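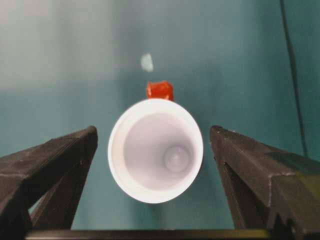 White cup on its side, small red-orange object behind the rim.

Nosalside film synopsis set

README, last touched in January

What it is
Short plot blurbs for feature films, mostly thrillers and ghost stories, plus cast and director fields. 3136 records, one per line, tab separated. Started by Benoît Hervieu from old TV listings pages, cleaned up by Romain Royer.

Files
blurbs.tsv -- the main thing
credits.tsv -- cast and director, joined on film_id
dropped.txt -- 38 ids taken out, see below

Fields
film_id, title, year, country, runtime, blurb, source. Runtime is minutes, blank if the listing didnt give one. Country is whatever the listing said, so co-productions are a mess. Source is either Sumero or Umside.

Known problems
Cast names sometimes land in the middle of the blurb. The old pages put them in a sidebar and the extractor read straight across. Romain fixed most of the Umside ones by hand, Sumero not started.
Remakes share a title. Use film_id, never title.
Accents got lost in 2 of the source batches. Not restored.
Year is release year in the Umside rows and broadcast year in a few of the Sumero rows. Haven't found a clean way to seperate them.
Some blurbs give away the ending. No flag for that yet.

Dropped records
Duplicates, blurbs under 3 words, and a handful of TV episodes that were listed as films. Ids are kept so old joins dont break.

Splits
None. Make your own, but keep remakes together or you'll leak plot.

Loading
UTF-8, no header row, no quoting. Turn quote handling off in your reader -- titles have stray quote marks in them.

To do
Sumero sidebar names
genre column (Benoît has a draft)
merge the Lecomte list, once the ids match up

Corrections go to Romain, with the film_id please.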